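Category: Two-Arm Cell > Troubleshooting
3 comments | 6 shares | Print this page | E-mail this page

Section 6: Recovering from a Grip Fault on Thin Sheets

Sheet work is some of the most fun you can have with the Lakerow cell, and fault 715 is the one you'll meet most often while you learn it. It means the two arms disagree about where the sheet is. Good news — it's a quick one to clear!

CAUTION: A bent sheet stores more spring than you'd expect. Keep your face and hands out of the enclosure until both arms are stopped.

1. Press Stop on the Lakerow panel. The grippers keep their last position, so the sheet may still be held.
2. Write down which arm reported the fault, left or right.
3. Support the sheet from below with one gloved hand. Open the grippers one at a time from the Manual screen.
4. Check the finger tips for grease or label glue. Wipe them with a dry cloth.
5. Set grip force to 55 for laminated stock. Ambros Grabner, who wrote our sheet routines, likes to start there and go up in small steps.
6. Send both arms home, then run the Sheet Hold test 3 times at slow speed.

NOTE: Never clear 715 from the panel and resume in the middle of a lift. The arm that still has a grip will pull against the other one.

Two-arm hold and one-arm hold:

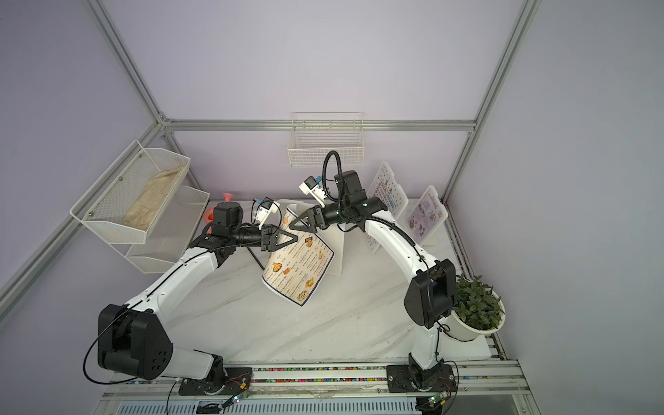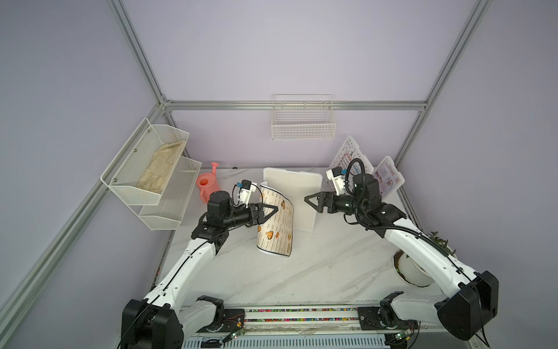 Fault 715 is raised when one gripper reports a hold and its partner doesn't. The software can't tell a missed pinch from a slipped one, so you get the same code for both, and your eyes are the best tool you have. Look at the menu with only the left gripper on it: the right one is open a short gap away, and the sheet is still standing in a curve. A sheet like that can look fine from the front of the cell, so check both edges before you reach in.

If the fault comes back after step 6, save the log and send it to Ryan Catterall at the Brasetness service desk. He loves a stubborn one!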